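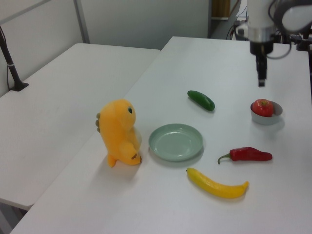
Partanen Play Kitchen Starter Set

Plate, bowl, play food and one soft dinosaur to feed. Item no. 949. In stock, ships from the Lostano warehouse.

What you get
Round plate, pale green, raised rim
Small bowl, gray
Apple, red with a bit of yellow near the top
Banana
Cucumber, dark green, the short stubby kind
Chili pepper, red, green stem
Plush dinosaur, yellow-orange, small brown spikes down the back

Table not included.

The dino stands up by itself on a flat table - good for kids who want somebody to cook for. Soft all over, no hard parts to pull off. Apple fits in the bowl. Plate is for everything else, or for the dino's lunch, up to you.

Play food is for pretend only. Not for teething, not for the microwave (yes, people ask).

Care
Plate and bowl: warm water, dish soap, towel dry. Top rack OK.
Food: wipe with a damp cloth. Dont soak.
Dino: cold gentle wash, air dry. Spikes may look flat after, just pinch them back up.

Ages
3 and up. Younger kids with a grown-up next to them.

Price
$32 for the set. Buy 4 or more sets for a classroom or daycare and take 10% off, comes off in the cart automaticly. No code.

Spare pieces
Bowl and plate sold separately, see Vekmont tableware page. Single food pieces on request, email us with the item number and which one you lost. Dino not sold alone right now - more coming in July.

Shipping and returns
Leaves in one flat carton, no gift wrap. Returns OK if unused and the dino still has its tag. Opened food pieces we can swap if damaged, send a photo first.

Goes with
Rater play stove
Vekmont cup and spoon pack
Partanen fruit crate, small

Page updated 3 October 2024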